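Print | E-mail

Two Arms and a Dish Rack: An Open Day at the Priltach Canteen
Sunday, June 29, 2025
By the visits page editor

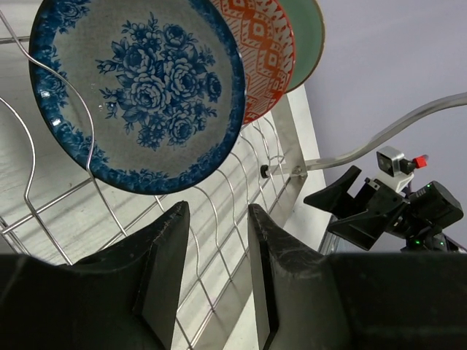
The first voice of the tour came from the back of our group, asking whether the dishwashers had been asked. They had, said our guide from Katayama, who runs the kitchen under contract, and the answer had been a firm maybe.

Priltach feeds 390 people at lunch and owns 1162 pieces of crockery, no two of which seem to have been bought on the same day. The robot arms from Bimamen arrived in February. Their job is plates in the rack, plates out of the rack, and plates onto the shelf by size. Cups are promised for later. Pans are not discussed.

We stood behind a yellow line for 10 minutes and I will confess to rooting for the plates. The arms are careful in the way of a guest who has been told what the china cost. A person with a towel would have lapped them, gone out for a smoke and come back.

Speed isn't what the crew wanted to talk about, though. They used to split the late shift in two, and the second half was all stacking, with the wrists to show for it. Now the late half is one person at a screen in the corner, running a program called Pukis that asks for help whenever a bowl confuses it. Bowls confuse it a good deal. The others moved to prep, which pays slightly more and starts at an hour one of them described in terms I can't print.

Opinions differed over the tea urn. One woman said her shoulder had stopped waking her up at night. Another said she missed the talk at the sink — you can't gossip with a thing that stops dead when you lean over the line. Both still wash the big pots by hand.

Tea was served in paper cups. The next open day is planned for the fall.

Last updated: same day, to correct the pay detail

Print this page | E-mail this page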